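Dikix two-arm filing cell: care and set-up

The Dikix handles box files and binders in ordinary office cabinets. Moroz supplies and services it from Larnunden. Wipe the dark grey fingertips with a damp cloth and check the hinge pins every 4,000 grips.
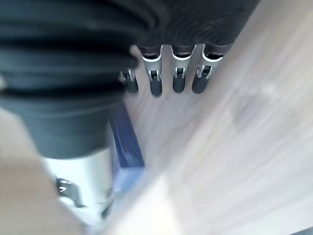 Stenen: we check the pins at 1,551 grips, as ours work all day. Would a shorter interval do any harm?

It would do none. Before teaching a cabinet, open the door fully and check that both hinges are tight.

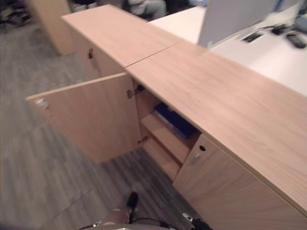 Oak cabinet, one door open

Teach the grip on an upper corner of the file. Keep the second hand open until

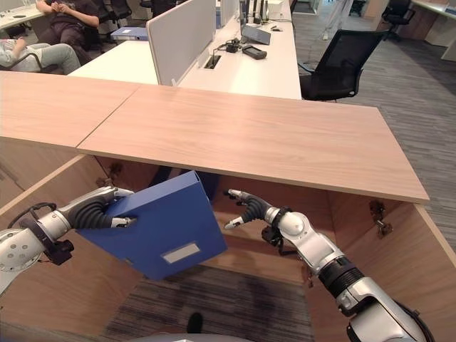
the first has settled, then set the closing force to 3. Binders with soft covers may need 5.

Run the cycle once at low speed with both doors open and keep loose cables out of its path.

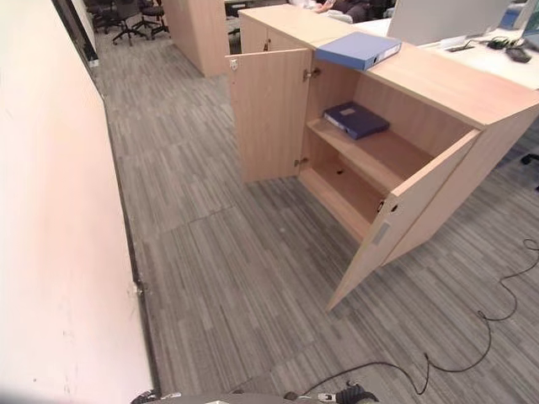
Spare parts

Fingertips, hinge pins and wrist sleeves are kept in stock.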